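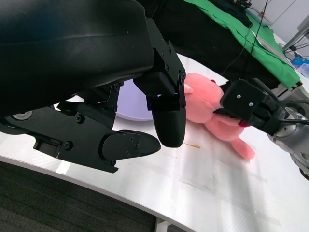

Most tables are tidied to death, and I want to speak up for the other kind. I mean the table where a thing has been put down and left there, because someone liked it or hadn't got round to moving it, and after a while it belongs. A white table does this best. White shows you everything. The faint brown stain on the top, the light streaking across, a lavender dish with a pink soft toy flopped on its side next to it. Put those same things on a dark oak table and you'd walk past. On white they're company for each other.

I've been reading advice on clear surfaces for years now. Too many years. It all goes the same way. Take everything off. Wipe. Put back only what you use daily. Then the photo of a bare top with one branch in a jug, and who uses a branch daily, I ask you.

My friend Marcelle Boyer sent me one of these last November, a printed booklet from a shop called Midov, where she'd bought shelves. 30 pages on surfaces. I read it on the bus and got cross. One page said toys have no place on a table where people eat. No place! I have eaten next to toys my whole life. My mother laid a place for a rabbit. The rabbit was no trouble, better manners than my uncle.

What the booklet calls clutter I would call the evidence. Somebody drinks from that mug. Somebody small, or not small, is fond of that toy. Take it away and you have a table in a shop.

Now I'm not defending filth. Let me be clear on that as I've had letters. Old post, dead batteries, the charger for a phone you no longer own, out with it. I spent a whole afternoon on a drawer this spring and threw away more takeaway menus than the town has takeaways. That's rubbish and rubbish is easy. The hard part is the stuff that isn't rubbish and isn't useful either. The pumpkin ornament. The plate that's a bit too shallow for soup and a bit too nice for toast. The advice has only two boxes for these, keep and go, and it leans on you hard to pick go. 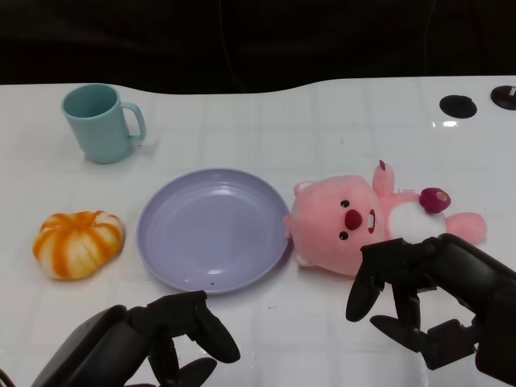 A third box would do it, and the third box is the table. Leave it out. See if you still like it in a month. Things in cupboards get forgotten and then they get thrown away by whoever finds them, and usually that's someone with a bin bag and a deadline. Things on the table get a fair hearing. You pick them up, you move them to make room for the teapot, you put them back a bit to the left. If I haven't touched a thing in weeks I know where I stand with it. No list needed.

Colour is the other matter and I feel stronger about it than I should. Everything sold for the home at the moment is the colour of porridge. I went into Pruvost for a mug, only a mug, and they had 6 sorts of beige with 6 different names. Oat, sand, flax, I forget the rest. The assistant was very nice and told me they go with anything. Well so does water. I wanted a blue one. A pale blue, a bit of green in it, the sort of mug that looks like it came from somebody's aunt. I ended up getting it second hand and I'm drinking from it while I type this, which may explain the typing.

Pale blue, lavender, pink, and then one loud orange thing. That's a good table to my eye. I couldn't tell you the theory. The soft colours on their own go a bit sugary, like the inside of a card shop, and then the pumpkin turns up with its stripes and saves the lot. It doesn't need to be autumn either. People get very strict about pumpkins. They come out, there's a few weeks of them, then they go in the loft with a label on. Mine stays put all year and I've had remarks. It's orange and it's round, I'm not sure what the month has to do with it.

And plates. A plate doesn't have to have food on it. An empty plate in the middle of a table is a sort of clearing, you can put your keys in it, or a clementine, or a soft toy if that's what's to hand. Marcelle says this is unhygenic. Marcelle has a dishwasher and so do I. Wash the plate.

She and I have argued about all this for so long that we've each got the other's half by heart. Her side, to be fair to it: she says a bare table is kind to a tired person. You come home, there's one thing that isn't asking you for anything. I do see that. When her father was ill she cleared the whole flat, surface by surface, and she says it got her through, and I'd never argue with her about that bit. Some people rest on empty. I can't. I sit at an empty table and feel I'm waiting to be seen by someone with a clipboard.

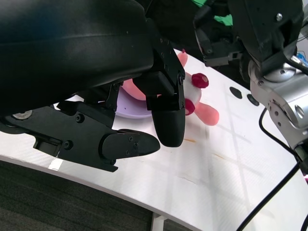 So when the Clirari people brought out their table organiser, the one with the trays inside trays, Marcelle bought two and gave me one. It cost her 154 euros for the pair. I used it for a week, to be fair. Everything had a slot. The toy didn't fit a slot, obviously, soft things never do, they're all arms. So I folded it, and it looked at me, and I took it out again and that was the end of the organiser. It's under the stairs now holding other organisers.

Soft toys are where the tidying argument falls down, if you ask me. You can rank saucepans. You can say this pan is better than that pan and I'll keep the better pan. Try it with plush. The silly ones win every time. Buck teeth, a red nose, daft little ears, those are the ones that survive three house moves, while the handsome teddy that cost real money goes to the charity shop with its ribbon still on. I've seen grown men go back to a skip for a thing like that. You can't put it in a system, and the systems know it, so they tell you to take a photograph and let the object go. A photograph! You can't lob a photograph at your brother.

The stain, to go back to where I began. I was told off about stains in a comment under my last piece, by a reader who'd got through a whole bottle of Himum on a tea ring and was proud of it. Good for them, truly. But I counted up once what I've spent on sprays and creams for one table top and it was over 200 euros, and that's more than the table. Some marks come up and some don't. The ones that don't, you stop seeing, or you put a plate over them. I've got one the shape of Portugal and I'd miss it.

Anyway I've run over and there's tea to make. If your table is bare and you love it, leave it bare, I won't come round. If it's bare because a booklet told you off, go and get something out of the cupboard. Something pink. Stand it next to the mug, and have your tea with it, and if Marcelle calls by, say it was my idea, she'll only sigh.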